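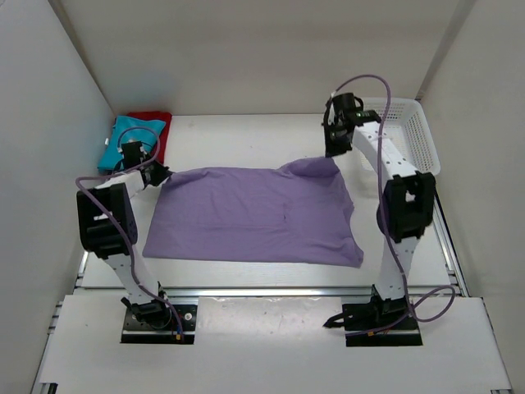
Course Materials > Automation Practice > Handouts

Unit 6: Good Practice at a Two-Arm Cloth Folding Station

Prepared by Ju-won Myung, September 2024

Students are expected to know the following rules before their first supervised session. They apply to all stations in the Podville laboratory.

6.1 Before power is applied, the operator shall confirm that both bases are secure and that each cable can follow its arm through the full range of motion.

6.2 One cloth is worked at a time. Cloths that are already folded stay in a back corner of the table.

6.3 Hands remain outside the work area while either arm is enabled. A paused arm is treated as a moving arm.

6.4 Where both grippers hold the same cloth, neither may be opened by manual command until the supervisor agrees. Tension on the fabric should be kept low - a slack edge is acceptable, a stretched one is a fault and is logged.

6.5 Failed folds are recorded in the same way as successful ones. Last year's log held 1,769 attempts, of which 765 could not be used in the assessment for lack of an outcome entry.

Logs are kept for seven years. Reading for the October session: the Vastis station manual, sections on speed limits and stopping.

Comments

marty: Does 6.4 also apply in simulation?

J. Myung: It does not. Please log the run as usual.

Mamine: The manual link works again, thank you.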